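White Tabletops and Marker: Questions We Keep Getting

Is a white table really "wipe clean"?
Depends on who is selling it. We have read the phrase on plenty of boxes and take it to mean "wipes clean the first week." After that, marker residue spreads out thin and you end up with a gray haze instead of a line. People call that clean if the light is low enough.
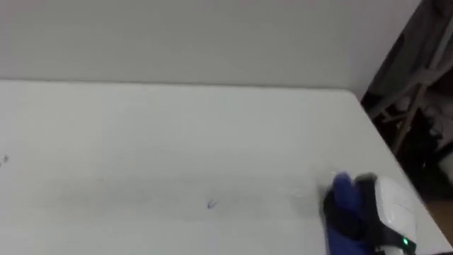 Gray smudging across the middle of the tabletop, with a small blue mark still in it.

Why does wiping make it look worse?
Usually a dry or dirty cloth. Dry marker comes up as powder, and the cloth moves the powder along. Dampen the cloth, wipe toward you, then turn to a clean side before the next pass. Niilo Nurmi tested 14 cloths for us and found no reason to pay extra for a fancy one.

Can I write on the table on purpose?
Some tops will take it. Try a dot near a back corner, leave it 2 hours and see if it lifts. If it doesn't, you have your answer, and a dot.
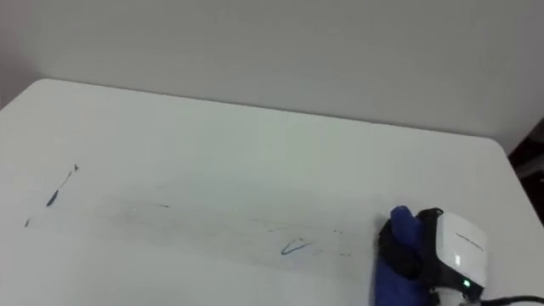
Long dark strokes tend to hold on more stubbornly than light ones, especially at the thick end where the pen was pressed hardest. Go over those separately. Specks are a different problem, and we would try a damp fingertip before any chemical.

Do I need the Privura spray?
We doubt it. Warm water and a drop of dish soap did as well in our hands. Sointu Toivonen disagrees and still buys it, so ask her.

What about melamine sponges?
They work by sanding. Once or twice is fine, but do it every evening and the finish goes dull, and a dull finish grabs more ink. Save them for the marks that soap won't touch.

Should I pull the table away from the wall?
For everyday wiping, no. Start at one short end with a soft cloth held flat and work across. 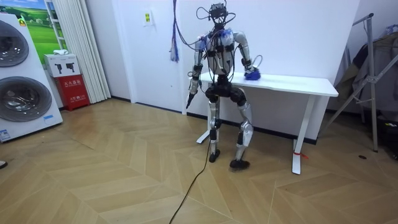 Blue cloth or sponge on the white top, near the left end.

Will a protective film help?
Maybe. The Bumberg film we tried in March bubbled at the rounded corners – they never mention corners – and we took it off after 14 days.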